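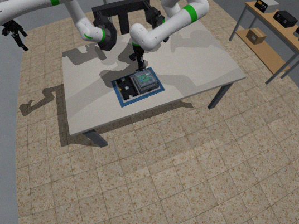 The two-arm cell in simulation, with two parts on the blue tray.

Aug 17, 2019

The operator should never have to think about joints. This is the first rule in the teaching group at Skekari, and the engineer who leads it repeated it several times while we spoke in her office in Laluvholm. She came to the company from a hospital laboratory, where she handled small and expensive things all day, and she believes this helps her more than her degree does.

"When I hold a cup, I don't know the angle of my elbow," she says. "So why should I ask a person to know the angle of the robot's elbow? You move your hand, the gripper goes there. The rest is our problem."

Her group collects demonstrations. A person sits at a desk with one handle for each hand and drives two arms by remote control, first in a simulated room and later on the real cell. Every movement is recorded, and a program learns from the records. For a normal task the group wants 50 good demonstrations before the first training. One difficult task, the closing of a housing around a circuit board, has taken more than 1000.

I asked why they do not simply guide the real arms by hand, as many factories do.

"We did this in the beginning, and for one arm I still like it. You feel the weight, you feel the contact, you learn very quickly. But with two arms you need both your hands and also a place to stand. And then your body is always between the arms and the table. In the simulator I can stand where I want."

The simulator also forgives. If a part drops, the operator presses a pedal and the room is as it was before. A session lasts 30 minutes and then there must be a break, because tired people begin to make small corrections at the end of each movement, and the program learns the corrections too.
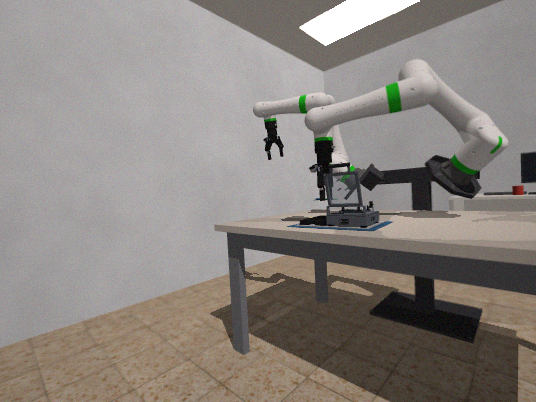 "The last centimeter is where I see who is a good teacher," she continues. "A beginner comes down fast, stops, goes left, goes right, goes up again. A good teacher is slow already at the top. He has decided where he will touch before he goes there."

Contact is what she still misses. The handles vibrate when a finger meets a surface, but the vibration is the same for glass and for plastic. Her colleagues at Giraldo, a small firm which builds the handles, have promised a better version for October. She has tried it once and calls it "promising, a little noisy."

Not all the recordings are used. Each one is watched again by a second person, who can reject it without giving a reason. I found this hard, but she defends it. "If you must write a reason, you will accept bad ones, only to avoid the writing. I did it myself."

The group has six regular operators. None of them is a programmer, and two worked before in watch repair. Their training takes place in a former school in Goltau, and it starts with blocks – big ones, with no value. After the blocks come connectors, and then instruments with doors and lids.

Does the second arm help, or does it only make everything more complicated? She laughs at this question. "Both. In the first week people forget that they have it. They do everything with the right hand and the left one hangs there. Then one day they hold something with the left without thinking, and I stop explaining."

For the coming year she wants to mix the two methods again: the rough path by remote control, the final contact by hand on the real arm. The software for joining the two recordings is not ready. She showed me a first attempt on her laptop, where the path made a small jump in the middle, and she closed the window rather quickly.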